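Bench notebook — Ellach lab, drawer and table station
September 18, 2019

Purpose of this entry: first pass at a written practice for the two-arm unit at the yellow table. The rules we have been using are spread over the Fundlow handover notes, the sheet taped inside the cabinet door and whatever the last operator remembered. The Fundlow notes assume a fenced cell with an interlocked gate. We do not have one. Everything below is written for an open floor with people walking past.

Source material checked today: our own risk assessment, revision 3, and the site rules from Likummont. The general machine safety standards on the shelf are still the reference for stop categories and I have not tried to restate them. Where our practice is stricter, our practice applies.

Terms, so we stop arguing about them:
Parked — arms at rest pose, drives off, brakes on.
Held — drives on, no motion commanded. Treat as moving.
Live — any motion commanded, including teleoperation and hand-finger tests.

Most of the disagreements in the log come from people treating held as parked. A held arm can take a command from a session left open on another machine. I found two entries where this was the whole story.

Speed limits. Tool speed in open space stays at 230 mm/s with anyone inside the floor tape. Within a hand's width of the table lip or the drawer fronts, 70 mm/s. The lip is the part we hit most. It protrudes a little past the drawer fronts and the planner model still has the table front as one flat face. Until the model is corrected the slow zone covers the full width of the table.

Reach. Planned reach is capped at 838 mm from the shoulder base, which leaves the back of the tabletop out of range from the normal standing position. If a task needs the back of the table, move the base and redo the zone check. Do not raise the cap.

Fingers and hands. The Takagi sheet gives a closing force limit for the gripper but says nothing about the pinch gap between the fingertip and the structure above it. That gap changes with pose and is easy to overlook from the operator's chair. Check it on the wrist view before the first close of every session, both sides. The wrist views are also where you see whether a cable has room to bend. From the head view you mostly get the arms and the table edge.

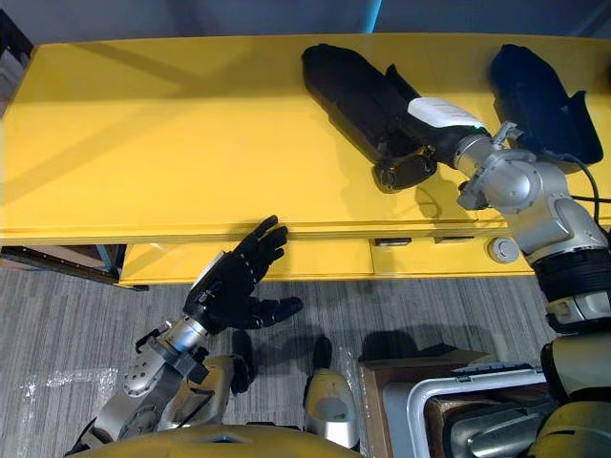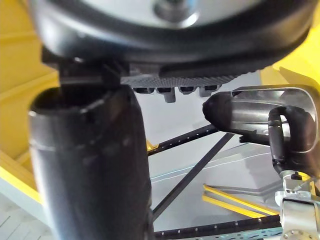
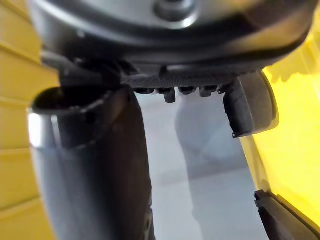 Pre-run check, draft 1

1. Stop button in reach of the operator, and a second one with the floor person. Press both, confirm drives drop, reset. Log it.

2. Confirm all sessions except the operator's are closed. Check by name in the session list.

3. Tabletop. Anything not part of the task comes off or is entered in the scene file. Bags, cases and sleeves count as objects. Soft items are the worst case for us because the depth data on dark fabric is poor.

4. Floor. Boxes and bins go outside the sweep of both elbows. The elbow sweep is wider than the hand sweep and the tape marks only the hand sweep. New tape to follow in October.

5. Cables. Trace each one by hand from wrist to shoulder with the unit parked. No cable may lie under an object on the table. A loop at the wrist must stay clear of the finger through full open and full close.

6. Wrist views up on both sides and recognizable. If the view is blocked so far that the fingertip cannot be found, no closing moves on that side.

7. Slow open and close, each side, nothing in the grip. Stop at any contact or unexpected sound. Do not repeat the move to see if it happens again — park first, then look.

8. Operator says "live" out loud before the first command. Floor person answers. No answer, no motion.

Comments on the draft

Item 5 takes the longest. I timed the full list at 335 seconds, almost half of it on cables. Acceptable once per session. Doing it after every pause is too much, so I propose items 1, 2 and 8 after a pause under ten minutes and the full list after anything longer.

Item 7 needs a number for "slow." Left blank until I have the joint speeds from the controller log.

Drawer work is not covered. Pulling by a handle slot puts the fingers where a jam could trap them, and the release procedure we have was written for the old gripper. No drawer pulls in live mode until that is rewritten.

Open: planner model of the table lip. Elbow sweep measurement. Release procedure. Ask Likummont whether the site rules count teleoperation as manual or automatic mode, as the two sections contradict each other.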